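Nimura Opens Orders for Totia, a Training Kit for Two-Armed Robots With Five-Fingered Hands

For immediate release, May

Nimura announced today that its Totia kit is open for orders by universities, small laboratories and technical schools. The kit contains the software, the mounting parts and the written lessons that a group needs for teaching handling tasks to a robot with two arms. Customers may use arms and hands which they already own, and it is not required that both hands are of the same make.

Totia was developed during 26 months. In this time the company worked with 5 pilot customers, who tested the lessons on their own tables and sent back their remarks each week. From these remarks came 42 tasks, beginning with simple reaching and finishing with passing an object between the hands.

Every task is done inside a work area that the user marks with tape on an ordinary table. The software asks for the size of this area one time, and after this it keeps both arms within the limits. No special furniture must be bought. The first lessons use small objects that stand upright, so that the hand can come to them from the side.
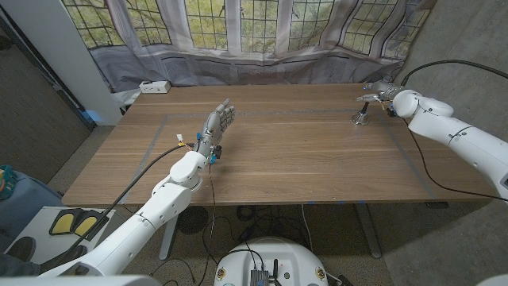
Naomi Mosoti was at first not sure that a tape border would be enough, and she said so to the company in the early part of the pilot. Her group had used fixed metal guides before. She now reports that changing from one task to the next takes her group less time than before, but she would like the manual to say more on how to arrange the cables.

Nimura has added a chapter on cables to the present edition of the manual. It also contains a new section about finger adjustment. In this section the user opens the hand fully, points the fingers up and checks each joint separately before the arm is allowed to move. The check must be repeated when a hand was taken off the wrist and put back. 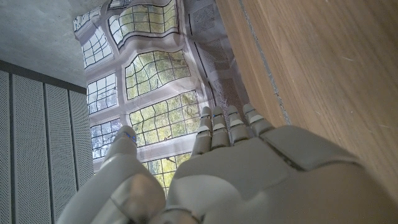

Fuchs, one of the pilot customers, wrote that the finger check is the part its students remember best, and asked if a shorter version could be offered for daily use. The company answered that a short check will come with the next update, free of charge for all owners.

The kit is delivered with a printed manual of 66 pages and access to the online lessons. Support is given in English by e-mail. Orders from North America are handled by Tornico, which also offers a setup visit at extra cost. Prices are given on request, and schools may ask for a reduced rate.

Contact: Nimura, Press Office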